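The Second Controller

By four in the afternoon the coffee machine had stopped working, and Leonie Schnyder had already made 346 trials with the cloth. She wrote the number in her notebook, with the small clock time next to it, as she had done in every job before this one.

The task was to choose. The company Zirna wanted to use one controller for all its arms, and it had to be either the Rundari or the Sutherland. The arm stayed the same, the gripper stayed the same, and the cloth stayed the same too. Only the program that decided how to move was changed.
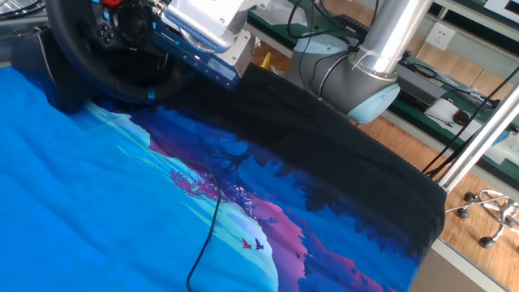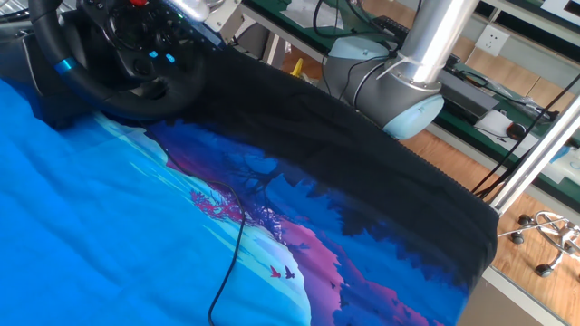 Two birds were printed on the cloth, side by side, and after so many hours Leonie had begun to use them as her measure. If they came to rest straight, she wrote a plus. If they were twisted, she wrote a minus.

Mirko answered from the other desk that a plus and a minus were not enough, that a controller could put the cloth down straight and still be bad, and had she listened to the joints? The Rundari made a small stop before each lift. It was like a person who reads a sentence two times before he signs it. He would not want to pay for such a person.

"I would," said Leonie.

"You would pay for 13 of them."

She did not answer this. She started the next trial and tried to listen with her eyes closed. It was true, there was a stop. First came the low sound of the motors, then a silence as long as half a breath, and then the sound again, a little higher. With the Sutherland there had been no silence. The Sutherland went to the cloth as if it had known the cloth for years, and one time in ten it pulled too hard and everything slid to the side.

She thought about her father, who had worked in the weaving mill at Brulliten until it closed. When he took a piece of fabric in his hand, he also waited. She had asked him about it when she was small. He said that he was waiting until the fabric told him how heavy it was. She had believed for a long time that fabric could speak, but only to people who worked in Brulliten.

"How many do we have from last month?" she asked.

Mirko looked it up. For the Sutherland there were 3,286 trials, and for the Rundari 2,783. The difference bothered her. It was possible to compare them in percent, of course, and the people at Zirna would only look at the percent. But she had the feeling that one of the two had been given more time to speak.

"Then I want to stay this evening," she said.

"For the half breath?"

"For the half breath. I want to measure it. If it is always the same length, it is only a delay in the program and you are right. If it changes with the cloth, then it is doing something."

Mirko took his jacket from the chair, and held it for a moment, and hung it back. He asked where the good microphone was. Leonie pointed to the drawer with her pencil, because she was already writing the heading for a new page, with three columns, and she wanted the lines to be straight.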